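Bring Back the Drinking Fountain

I drink a lot of water, and I have opinions about where it comes from. Last summer I walked from one end of Zumcombe to the other looking for a public drinking fountain. We have 22 coffee places and a very nice splash pad. We have one fountain, behind the library, and it has had a bag over it since January.

So you buy a bottle. Everybody buys a bottle! I bought two that day, and I was annoyed both times.
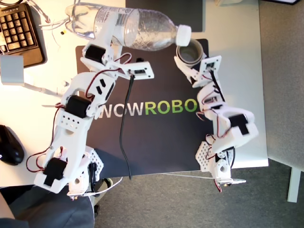
A water bottle with its white screw cap on.

My neighbor Gunther Nolte thinks I'm making a fuss over pocket change, and maybe I am. But he drives everywhere and keeps a cooler in the trunk. Try it on foot with two kids, or on the way home from a night shift, and you start to notice that a town without fountains is charging you a little fee just for being outside.

The usual answer is that fountains are gross. Some are. So are some park benches, and we clean those (well, sometimes).
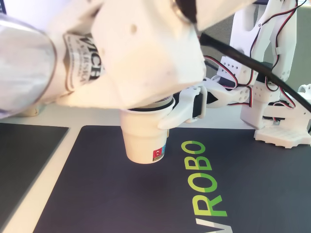

The town council over in Drondcombe priced a new fountain last year, the kind with a spout for filling bottles, and it came to 4,000 with the plumbing. I thought that sounded fine for something that might last decades. They went with a cup station at the rec center instead, and I can't get excited about it. A small white paper cup is okay for two swallows, then you're hunting for a trash can, and you can't exactly carry it to the bus stop.

Neema Mfinanga started a petition to get our library fountain fixed and a second one put in by the ball field. She had 443 names when I signed, mine being a bit smeared because it was hot out and I was, yes, holding a bottle I'd just bought.

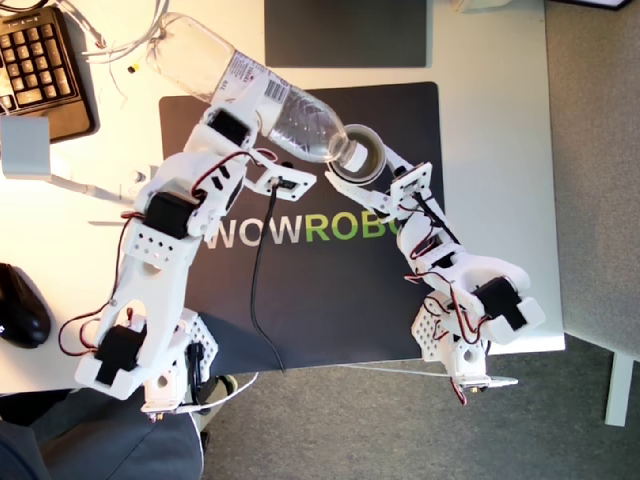 I'd like to see her get a thousand. The next meeting is at seven in the evening, upstairs at the town hall, and I'm going to stand up and say most of this again, probably louder.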